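Four months now since the picking arm went in at our Ravcombe depot. A few people asked how it's going, so a short thread.

It does the cleaning and household lines. Before, that was two of us on each shift, lifting stock out of bins and into totes. On a busy shift I'd do 1000 picks and feel it in my wrists the next morning.

No one lost their job. There are 40 of us on the floor, same as before. What changed is who stands where. I've moved to exceptions, so I get whatever the arm won't take.

Selim Yazıcı runs the simulator side. Every new item gets tried there first, and he asks us how we'd hold it. That part I like. 18 years of picking and it's the first time anyone has written my answer down.

The downside is the quiet. You used to talk to the person across the bench. Now I'm on my own from 6am until break. Yi-chun Kuo raised it with the managers and we're swapping stations every two hours from October.

Pay is the other thing. Exceptions is a harder job and it's on the same grade. We've asked for that to be looked at — no answer yet.

Will post again when the Cele depot gets theirs. They've got 300 lines to set up before it can start.
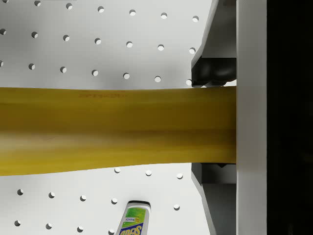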